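Sosetti Two-Arm Sorting Table — plans, parts and build notes

Home / Shared workshop builds / Sosetti table

Designed by Lộc Bùi. Build notes by Joelle Issa.
Plan set: 37 pages, PDF, metric
Available from: Sturberg workshop shop, online or at the front desk
Arms and grippers are not included.

The Sosetti is a work table for two robot arms, made so that a small group can build it in a shared workshop with normal hand tools. One arm works over a tray on the left. The other works over a deep bin on the right. Between them is a table top which stays free, so the arms have a common place to put a part down and take it again.

We made the first one at Sturberg in November, and the plans are drawn from it after we corrected our mistakes. Lộc wanted a table that any member can take apart on Monday and have working again the same evening. We are not yet so fast, but we come closer.

The table top

The top must be white and matte. We had before a shiny one, and the ceiling lights made strong spots on it which confused our part detection. The matte one still shows a soft shine, and we can live with that. The corners are rounded, because people walk past the table all day and a hip finds every sharp corner. The plan set has a paper template for the corner radius.

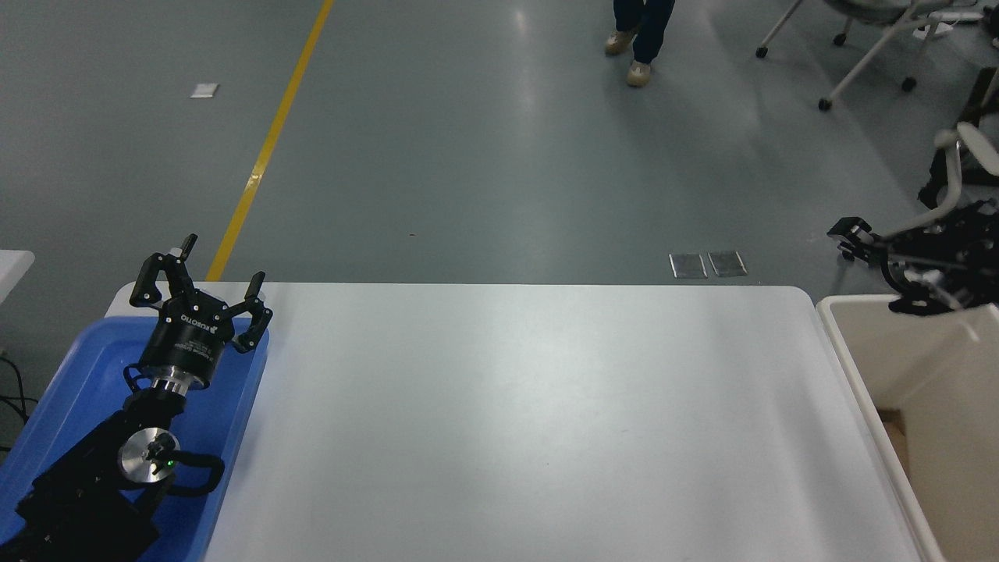 The table at Sturberg, left gripper open above the blue tray, second gripper over the bin.

Tray side

We use a shallow blue plastic tray with a raised rim. Any tray of similar shape will do, but please buy the tray before you cut anything. Two members bought theirs after, and both had to cut again.

Our left gripper is a three-finger Robotiq. The plans do not depend on it. If you have another gripper, measure the full opening of the fingers first and compare it with the clearance drawing on page 2. Leave a generous loop in the arm cable. Our first loop was too short and it pulled on the connector each time the wrist turned — not dangerous, but it cost us an evening to find.

Bin side

The bin wants a thick rim and enough depth for the fingers to reach inside without touching the wall. We put brown cardboard in ours. It makes less noise when a part falls, and it is replaced in one minute. A light color inside the bin is easier for the camera than a dark one, in our experience. 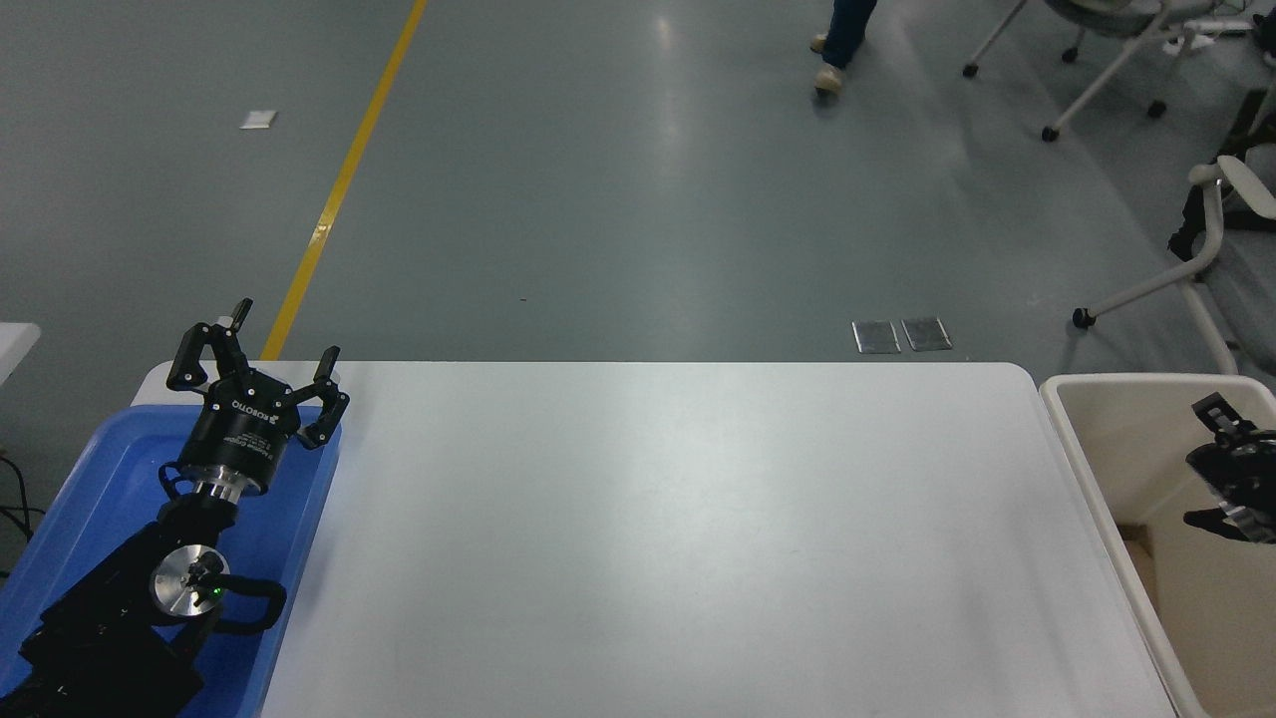

Seen from the head camera: tray on the left, the other gripper inside the bin on the right.

What you receive

Plan set with cutting list and corner template
Drawing for the tray mount, with clearance table
Quan control scripts for two arms, with comments in English
Wiring sheet
Access to the Brestora parts list, where members write which substitutes they tried

What you must have

Two arms and their controllers
Tray, bin and table top
A flat floor and a place with space to walk on the far side
Table legs rated for 700 N each or better

Questions we receive often

Can it be built smaller? Yes, but keep the free area in the middle. When Lộc made it narrow, the two arms waited for each other all the time.

Does it need to be fixed to the floor? Ours is not. If your arms move fast, I would fix it.

Do you sell a finished table? No, only the plans. You can visit and measure ours, please write to Joelle before you come.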